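Open day at Prenby, Zornbridge

The Prenby building in Zornbridge opened to the public in November, and I went mainly to see the paper conservation rooms. I look after the map collection for a county historical society, and we have a backlog of rolled maps that can't be opened without cracking. I wanted to see how other people deal with that.

Parking is on the street behind the building. The entrance on the main road was closed for the day, and a paper sign sent visitors to the side door on Lungu Street. Inside there was a coat rack, a sign-in sheet and a map of the floors. The map had the stairs in the wrong place, which cost me a few minutes.

The first stop was a talk by Torunn Haugland on storage. She kept it short and stayed close to the practical side. Most damage to large paper, she said, comes from moving it, and most of the moving happens when someone is looking for a different sheet. Her collection has 2,658 maps and plans. Before the drawers were relabeled, staff often had to lift a whole stack to find one item near the bottom. Now each drawer has a list taped inside the front lip, and the folders are numbered on the same corner. Someone asked about scanning everything so the originals would never need to come out. Haugland said that helps with the popular sheets, but people who study paper and ink will still ask for the real thing, and she thinks they should get it.

The humidification demonstration was on the second floor. Tamara Voicu had a rolled street plan in a plastic chamber with a layer of damp blotter under a rack. The plan had gone in before we arrived. She took it out while we watched and opened it slowly on felt, with a second person holding the far end. A tear near the title had been repaired with office tape at some point, and the tape had left a dark yellow stain. Voicu said she would flatten the sheet first and look at the stain later. She doesn't expect to get all of it out.

I asked how long a badly rolled map should stay in the chamber. She would not give a number. It depends on the paper, any coating on it, and the linen backing if it has one. She checks by touching a corner. Linen-backed maps worry her most, as the cloth and the paper take up moisture at different rates and the old paste can let go.

Lunch was soup and bread in the hall downstairs. The soup was good. Seats filled up by noon and a lot of people ate standing.

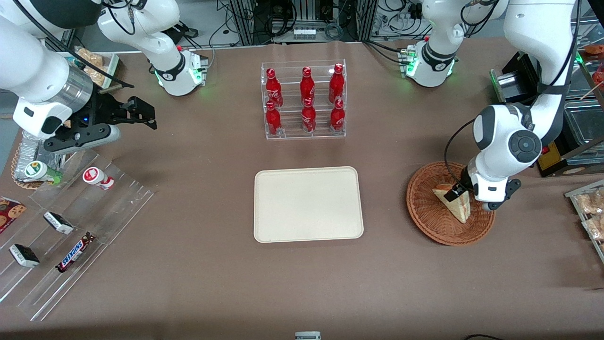
Brown-covered table with white robot arms on either side, Prenby open day.

After lunch I went to the bindery, where Tamás Halász was showing how to resew a book with broken thread. He had 3 samples laid out at different stages: one taken apart and cleaned, one half sewn, and one sewn with the spine lined but no cover. Visitors could pick them up, and it was much easier to understand the process that way than from the diagrams I have seen. He uses linen thread and waxes it himself. He also showed a homemade sewing frame that had cost almost nothing and seemed to hold tension as well as the bought one next to it.

Halász spent some time on adhesives. Wheat starch paste is his first choice for paper repair because it can be undone with water. He mixes small batches and throws out what is left at the end of the week. He passed around a strip of pressure-sensitive tape from an old repair, stuck to a scrap of ledger, so we could see how the glue had soaked through to the other side.

The last part I saw was the storeroom tour, led by Floarea Sandu. Groups were limited to 11 people, and I had to wait for the second one. The shelving is plain steel, with the bottom shelf well clear of the floor after a leak from a pipe in the next room. Sandu showed us the temperature and humidity log, which is still kept on paper as well as on the computer. The numbers had been steady except for one jump when a door was left open during a delivery. Large maps are in flat drawers and the longest ones are rolled around wide tubes, with the image facing out and a sheet of clear film over the top. I hadn't seen it done that way. We roll ours face in, inside narrow tubes, and I think that is part of our problem.

The sales table near the exit had blotter, folders and tubes from a supplier called Markow. Prices were fair for small quantities. I bought 2 wide tubes and a pack of blotter and carried them home on the bus.

Notes for anyone going next time: wear flat shoes, bring a pencil (pens are not allowed upstairs), and sign up for the storeroom as soon as you get in. The elevator is small and slow. Handouts from the talks ran out by early afternoon, but Wilma Smits at the front desk took down addresses and said copies would be mailed. Mine came the following week. The sheet on rolling large maps is the one I would ask for, and I have put a copy in the workroom binder next to the tape removal notes.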